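Balirell Room: second progress report to the Climell Fund
Thursday, October 18, 2018
From: Jade Yeoman
To: Stuart Penrose, grants team

Hello Stuart,

You asked for something a bit fuller than last time, so I've made myself a pot of tea and I'm going to go through everything in order, or at least in the order it comes back to me. The short version is that the room is in use, the big furniture is in, the budget is holding up and the floor is driving me slightly mad. The longer version follows!

Where we've got to

When you came round in February we had a stack of chairs, two tables nobody liked and a carpet that smelt of soup. The carpet went first. Kayode Osagie had it up in a morning and what was under it was a hard grey floor with a touch of green in it, much nicer than we'd been led to expect, so we took the decision to leave it bare and put the flooring money into seating instead. I did email you at the time and Tracey Garside has your reply in the folder.

The sofa has been the success of the whole thing. It's grey, in a woven fabric with a bit of texture to it, and people make straight for it. We have already learned that a sofa is also a coat rack, a laundry shelf and a lost property box. There's a red thing with white stripes on it that I keep meaning to deal with (I have put hooks on the shopping list, see further down).

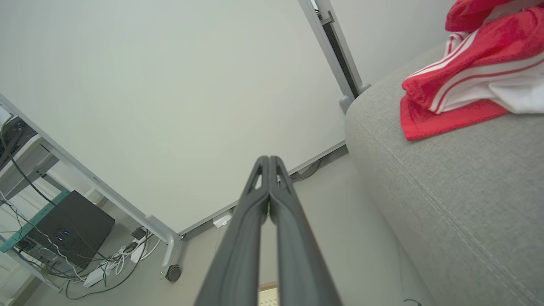 What we've spent

You awarded us 3390 pounds in total, which was to cover seating, whiteboards, painting, electrics and a small amount for what the application called "comfort items". At the end of last month we had 800 pounds left. Tracey has done the proper spreadsheet and it's coming to you separately with the receipts scanned in, so I won't type it all out again, but there are a few things I'd like to explain in words.

The sofa came in over what we'd put down for it. The one in our application was discontinued between us getting the quote and us getting the grant, and the nearest match in the same range had a longer wait than we could live with. We went up a model. The saving on flooring more than covered it.

The painting came in under, thanks to Kayode's brother-in-law, who only charged us for materials and his lunch. We went for an off-white all over. There was a strong lobby for yellow and I want it on record that I was in the lobby. I've come round, though. The room doesn't get a lot of sun in the afternoons and the pale walls do make the most of it.

The whiteboards were bang on the quote from Bikard, delivery included. They're the big ones on grey metal stands with castors, so they can be pushed up against the wall or pulled out to split the room. I was worried they'd feel a bit like being back at school, but they've been used for everything -- the homework group, the English conversation class, a very long argument about the bus timetable.

Who's using it

We had 107 people through the signing-in book between the room opening and the end of last month. That's people, with each name counted once, so the regulars aren't bumping it up. Chelsea Bunting went through the book with a ruler and a highlighter and I believe her figure completely.

The homework group is the biggest user and has the room most weekday afternoons. The conversation class has outgrown its slot and has asked for another one. The two groups who share an evening (Chelsea's craft lot and the Ye Street tenants) have found that if they turn one of the boards sideways they can both be in there and only mildly annoy each other. We hadn't planned that at all when we wrote the application, and it's meant the tenants could stop paying to meet at the pub.

The one group who said they'd come and haven't is the toddler music session. I rang them. They like the room but they want something soft on the floor, and I can see their point.

The floor, and what's on it

Now for the less cheerful bit. Having no carpet means you see everything. There's a thin crack in the floor which Kayode has looked at and says is on the surface and nothing to fret over, and there are scuffs, which I suppose there always will be with furniture on wheels. I've stopped noticing those.

What I haven't stopped noticing is the cables. We had new sockets budgeted for and we still want them, but the electrician has moved his date on us more than once and in the meantime we're running off extension leads. So there are black leads and white leads all along the bottom of the wall, in a fine old tangle by the tables, and another one coiled up under the whiteboard. Every time somebody moves a board they have to think about where the castors are going. We've had no trips and nothing to enter in the accident book. I'd still be much happier with the lot of it gone, and it's at the top of my list for the next quarter.
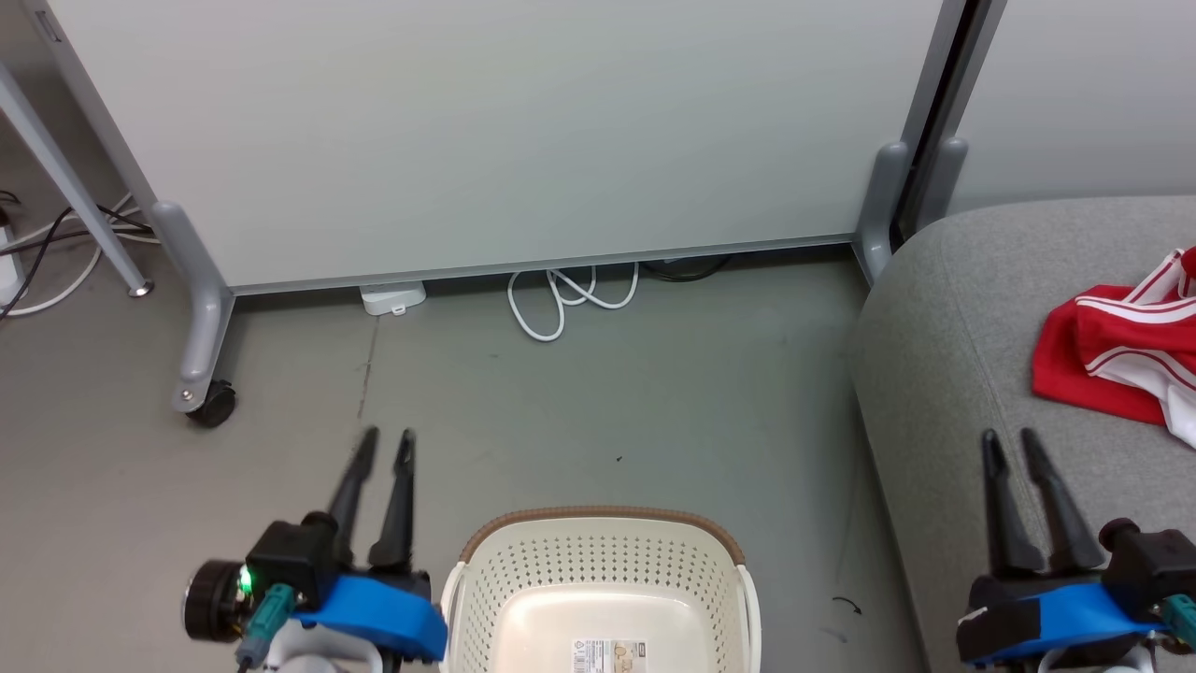
The sofa end of the room, with the leads under the whiteboard still to be sorted out.

Kayode's suggestion is a run of plastic trunking low down along the wall, with the leads inside it, and the power strip fixed up off the floor. He can do the trunking himself in a weekend. The fixed sockets need the electrician whatever we do. My feeling is that we should get on with the trunking now and not wait for him, as it's cheap and it'll still be useful afterwards. If you can see any reason why that would be a problem under the terms of the grant, do shout!

Things that didn't go to plan

I said I'd be straight with you about these.

We opened later than we'd told you we would. Some of that was the sofa and some of it was the paint, which needed another coat over the old noticeboard patch where the glue kept grinning through.

The booking sheet on the door did not work. People wrote in pencil and other people rubbed them out. We've moved to a book that lives in the office, and Chelsea takes bookings in person or by phone. It's more work for her but we've only had one clash since.

Storage is still not good enough. We'd counted on the cupboard in the corridor and then lost half of it to the boiler people. Things end up wherever there's a flat surface, and the sofa is a very inviting flat surface. I tidied it on Monday and I could not tell you I'd been there by teatime.

What we'd like to do with the rest

With the 800 pounds left, and with your agreement, the plan is:

Trunking and clips for the leads, and brackets for the power strip.
The electrician's bill for the new sockets, which we have a written quote for.
A row of coat hooks by the door, low enough for the younger ones to reach.
A lidded box for lost property, with the date written on a label so we can clear it out at the end of each month.
A big roll-up mat for the toddler group, if there's enough over. Tracey thinks there will be. I've learned not to argue with her.

The mat is the only item that wasn't in the original budget in any form, so I think that's the one you'll need to say yes or no to. I've priced a couple and can send you the details. It'd have to be one that rolls up small, what with the cupboard.

What people have said

I put a comments sheet up by the kettle. Most of it was about the kettle. But there was a nice one from a mum in the homework group who wrote that her son now does his reading on the sofa before they go home, because at home there's always somebody on theirs. One of the tenants wrote "better than the pub, worse crisps". And somebody has written "MORE PENS" and underlined it, so I've bought more pens (out of petty cash, not out of your money).

Dates and so on

The next report is down for February and I'll aim to get it to you before the end of the month. By then I'd expect the electrics to be finished and the trunking to be old news. If you'd like to come and see the room before that, you'd be very welcome at any time the homework group is in, as that's when it's at its liveliest. Let Chelsea know and she'll make sure you get a seat. It may involve moving some laundry.

I've left the monitoring form questions on age groups for Tracey to fill in from the signing-in book, and she'll attach it to the same email as the receipts.

All the best, and thank you again for being so patient over the opening date,

Jade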